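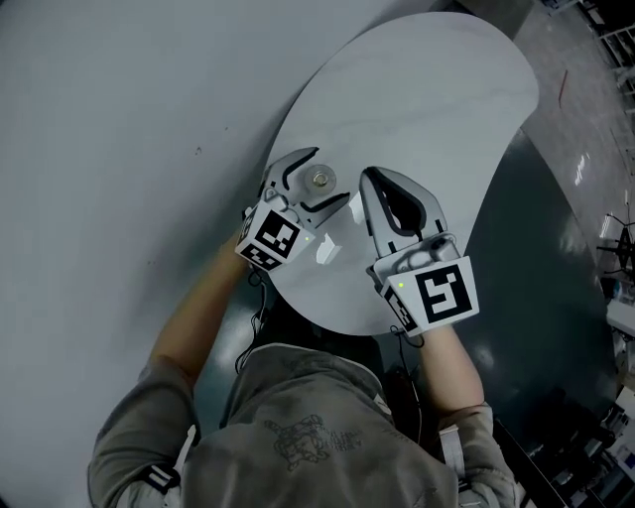 Ximeng Du @ximengdu
Week two of owning a kidney-shaped table. There is no correct side to sit on. I have tried them all.

The marbling is very pretty and very good at hiding small pale things. Ask me how long I looked for one little disc with a metal middle.

Hanna says a table needs corners so you know where to put the mail. Mine gets a pile in the dent – the dent is now the office.

Also it's glossy, so every ceiling light gets a second home on it. I eat breakfast around the glare.

Paid 77 dollars, plus 41 for delivery from Vungate. The rectangle was cheaper.

Tablecloth suggestions welcome. Please measure a kidney first.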